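Dindard Opens New Digital Paper Shop with 1,000 Free Sheets for Scrapbook Makers

2019-01-26

Dindard, the maker of digital papers, alphabets and page templates, is happy to announce the opening of its new online shop. The shop has the name Condari, and it brings together everything which the company has made for digital scrapbooking until now. To celebrate the opening, Dindard gives away 1,000 patterned background sheets. Every visitor who makes a free account can download them, and it is not necessary to buy anything.

The free sheets are divided into 198 small color families. In each family the customer will find plain papers, dotted papers, stripes and at least one paper with a worn look, as if it was kept in a drawer for many years. All sheets are square and large enough to print as a full album page. They open in all common photo programs, and also in the simple ones which come with a new computer.

"We wanted that people can begin a page in the evening and finish it in the same evening," said Tatsuya Wada, who started Dindard. "Many customers wrote to us that they spend more time looking for a matching paper than making the page. So we sorted the papers again from the beginning, by color and not by theme. It was long work, and I hope that it will be felt."

Together with the shop, the company is presenting two new kits. The first, Thongsuk, is a kit for travel pages. It has ticket shapes, folded map edges, stamps without text and a set of soft green and clay papers. The second kit is Girgate, and it is made for family history pages. It contains oval photo frames, thin lace borders, ink spots and small name plates on which the customer can write with any font. Both kits come with layered files, so the shadow under each piece can be made stronger, weaker or removed completely.
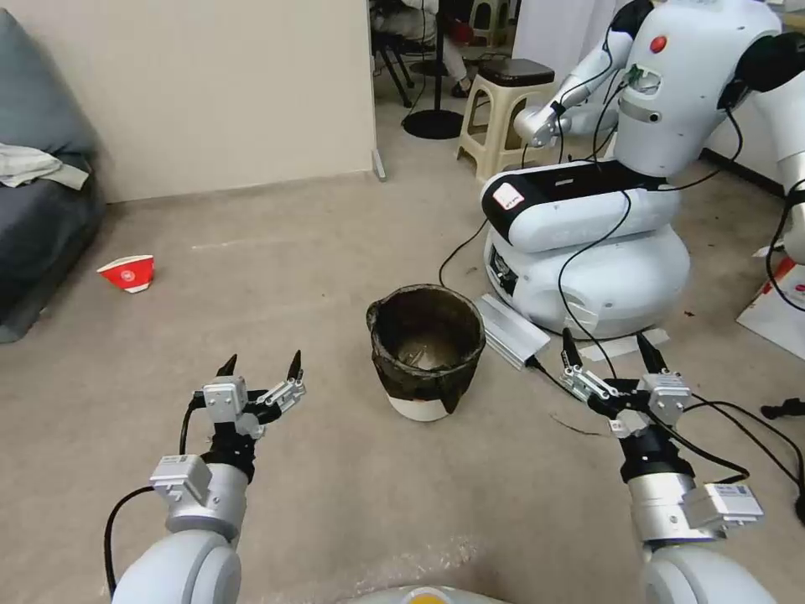 Mayumi, answering to the announcement in the Dindard newsletter, wrote that she had waited for a family history kit for a long time and that her only wish was for bigger name plates, because the names in her family are long ones. Dindard has now added a second size of name plate to Girgate, and customers who received the early version can download the kit again without paying.

The terms of use were also written new, in shorter sentences. Papers and kits from Condari may be used for personal pages, gifts, greeting cards and school projects. Customers who sell finished printed albums may use them too, if the album is made by themselves. It is not allowed to share the original files or to put them inside another kit -- this was asked very often, so it now stands at the top of the page.

People who bought from the old Dindard page do not lose their purchases. The old order number can be entered in the new account, and the kits will appear in the download list. The old page stays open until October. After this, it will only send visitors to the new shop.

Dindard will also hold a page challenge to mark the opening. Members are invited to make one page with at least 2 papers from the free collection and one photo of their own. Pages with very few decorations are welcome, and so are full ones. The finished page can be uploaded in the gallery of Condari, where other members can leave a comment. The makers of the pages chosen by Dindard will receive both new kits.

"I always like to see a paper used in a way I did not think of," said Wada. "Someone will take the ugliest orange sheet and make the best page with it -- this happens every time."

Questions about the shop, old orders or the challenge can be sent through the contact form of Condari. Messages in English and Japanese are answered.

Comments

papertrail_jo
Downloaded the first few color families last night and the blues are gorgeous! Will the zips be split up smaller? My connection is slow and one of them stopped halfway.

Dindard
Thank you for telling us. We are preparing smaller files, please look again in the download list next week.

Renske
Can I use Girgate for a printed book I give to my cousins? Not selling it.

Dindard
Yes, gifts are allowed.

scrapsandsuch
My old order number has a letter at the end and the form won't take it. Wrote through the contact form too.

Hollis B.
More alphabets please, especially lowercase.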